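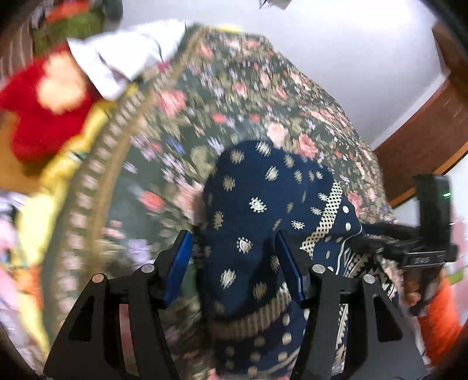 Try it on a bedspread before you try it on a box, a reader named Pretano wrote to us after our very first post, and tell me then which gripper you like best. We still have that message taped up next to the bench. Boxes are easy on everybody's fingers. Fabric folds, slides, bunches up and hides its own edges, and it has been our favorite test ever since!

About us

We are Wiremton, a small shop on the ground floor of the old Flanagan building, and we try out grippers. That is pretty much the whole job. Makers, labs and the occasional very determined hobbyist send us grippers, arms, wrist cameras and controllers, and we put them through the same set of household chores and write down how it went. We have worked through 129 setups so far, counting the ones we had to send home early.

How we test

A lot of our work is done by hand, with the gripper held and moved by a person instead of bolted to an arm. We love this way of working. You feel a stiff linkage right away, and you find out fast if a pad is too slick for cotton or if the jaws open wide enough to get around a bunched-up cloth. Sometimes two grippers go at the same piece of fabric from different sides, which is a great way to learn how much room each one needs (more than you'd think, usually).

Every gripper gets 70 cloth picks as a minimum: flat, folded, crumpled, one cloth on top of another. We like busy prints for this. Paisley on top of roses gives a camera plenty to sort out, and a camera that does nicely with a plain white towel can get lost in a flower bed.

After cloth come cups, bags, drawers and the dreaded zipper. Arms and controllers are tested separately, on a bench routine we call Rirnden, after the street where we had our first room. It takes most of a day, and we repeat it with the controller settings swapped around.

What you get

Our notes are free to read. There are around 3,000 pages of them now, some tidier than others, and yes, we are working on the search box. We don't hand out stars or pick an overall winner. A gripper that is wonderful with socks may be hopeless with a mug, and we would sooner tell you about the socks.

Visiting

The shop is open to visitors on Saturday afternoons, up to 5 people at a time. Bring your own gripper if you have one, and bring a blanket too, the more patterned the better. The side door sticks, so give it a good push.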